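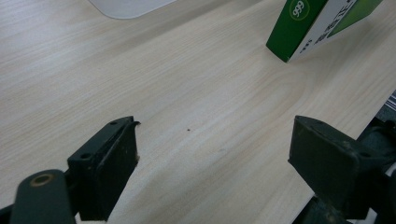 What should go on a packing table before the first order of the day?
As little as possible. A clear top, the boxes for that order, and the goods that go in them.

By Curer Makhubela

Small shops that sell by mail tend to spend their money on shelving and forget the table. Hevumska, a mail-order stationery and parts seller, did it that way too. When it moved into its present unit in September, it had 80 feet of new shelving and packed everything on two old desks pushed together. Parcels went out late, and labels stuck to one box turned up on another.

The desks are gone now. Packing is done on light tables with a pale wood-grain top, the kind found in any office. The pale surface was picked for a dull reason: small dark parts show up on it. A screw or a cap left behind after packing is easy to spot, and the top wipes down with a damp cloth at the end of a shift.

The other change was the boxes. Hevumska used to sort orders into cardboard trays, which hid whatever was at the bottom. It switched to clear plastic containers that stack, bought through a supplier called Proron. The first delivery was 496 boxes, and about 3,000 orders have passed through them.

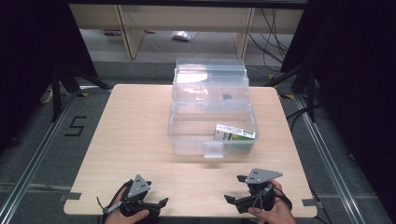
Curer Makhubela

Clear boxes do not pack themselves, and the way they are placed matters. The open box goes in front, where both hands can reach it. The ones waiting are stacked behind, within reach but out of the way. The strip of table nearest the packer stays free. It is tempting to park tape and scissors there, and most people do for the first week.

Goods in printed cartons go in flat with the label facing up. A green and white package with its barcode on top can be read without lifting it out of the box, even when it has slid toward a corner. Packed label down, it has to be taken out and turned over, and that is when things get put back in the wrong place.

Stacking has its limits. The containers are light, and a tall stack will tip if the bottom one is empty. Lids help, but they also catch the glare from ceiling lights, and a shiny lid can hide what is under it. Hevumska tried moving the lights and gave up – tilting the box a little was quicker.

The floor needs some thought as well. Carpet is easier on the feet than concrete during a long shift, though carts roll badly on it. Tape is a cheap way to mark where a table belongs. A big number on the floor, such as a 5 in black tape, can be read from across the room, and small corner marks show where the table goes back after cleaning.

The cost of all this was modest, and the tables were the cheapest part. The shelving is still half empty. The company plans to sell some of it before the lease comes up for renewal.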